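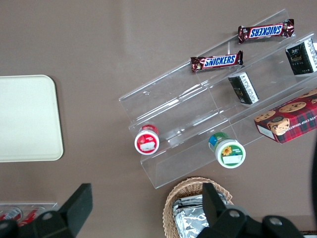
Search tips Enter keyword Go

Print this page
E-mail this to a friend

Keeping a Snack Shelf Under Control

Every kitchen has a shelf where snacks go to be forgotten. Ours is at eye level, so I have no excuse. Last December I took everything out of it and found a box of crackers from the previous owner's era, or possibly the one before that. What follows is what I have learned since, most of it the hard way and some of it with a vacuum.

Start by throwing things out

Take everything off the shelf. All of it, including the bag at the back you think you know about. Wipe the shelf with warm water and a drop of dish soap, then dry it properly before anything goes back. Crumbs and damp paper liners are how you end up learning the life cycle of the pantry moth.

While it's empty, look in the corners and in the little holes for the shelf pegs. If you see webbing, vacuum the holes, empty the vacuum outdoors and go through your flour too. I'm sorry.

The date on the package is usually about quality, so a granola bar that's a week over is a judgment call. Nuts are different. They go rancid on their own timetable and you should smell them before they go into anything. If they remind you of crayons, out they go.

Boxes are mostly air

A box of fruit bars takes up the same space with one bar in it as with eight, and someone in your house will always leave the one. Unpack boxes on the day you bring them home and flatten the cardboard. Cut out the panel with the ingredients if anybody has allergies and tape it inside the cabinet door.

Then you need something to put the loose items in. I have tried:

Shoe boxes. Free. They look like shoe boxes.

Wire baskets. I bought a set of three from Wirex and they're sturdy enough to stand on, which I found out while changing a light bulb and don't recommend. Small candies fall straight through.

Clear plastic bins. Good, until you stack them. Whatever is in the bottom bin has left your life.

A stepped rack, the sort meant for spice jars. My favorite for a deep shelf, as the back row sits higher than the front and you can see what you own. Measure the shelf first, with the door closed. I measured mine with the door open and the rack I got at Perklow spent a month on top of the refrigerator.

Cleaning clear plastic without ruining it

Paper towels scratch acrylic. So does the rough side of the sponge, and so does a dry dust cloth if there's grit on it. Rinse first, wash with lukewarm soapy water and a soft cloth, and pat dry. Skip the ammonia window spray, which can leave it cloudy, and skip the dishwasher, which can leave it a new shape.

Sticky label residue comes off with a dab of cooking oil left on for 14 minutes. It may work in ten. I was on the phone.

Chocolate

Keep it away from the oven wall, the dishwasher and the cabinet over the toaster. The pale film you sometimes get on old chocolate is called bloom, and it's only fat or sugar coming to the surface. It's fine to eat, and excellent for baking if the look of it bothers you. The refrigerator is a last resort in a hot summer. Seal the chocolate in a bag, unless you like it with a hint of onion.

Chips and crackers

Fold the top corners in, roll the bag down, clip it. Clothespins work as well as the fancy clips, and a bag of 23 cost me less than one Tastmont clip with a dial on it that is supposed to tell me the month. (It says March. It has always said March.)

Limp crackers can be revived on a baking sheet at 200 degrees for a few minutes. Let them cool before you decide whether it worked, and don't wander off. Limp potato chips can go the same way, or be crushed over a casserole, where they'll be described as a topping.

The front row

Put the oldest things in front and the new ones behind, the way stores do. It takes an extra minute when you unload the groceries, and your family will undo it by 3 in the afternoon. Do it anyway next time you shop.

Print this page
E-mail this to a friend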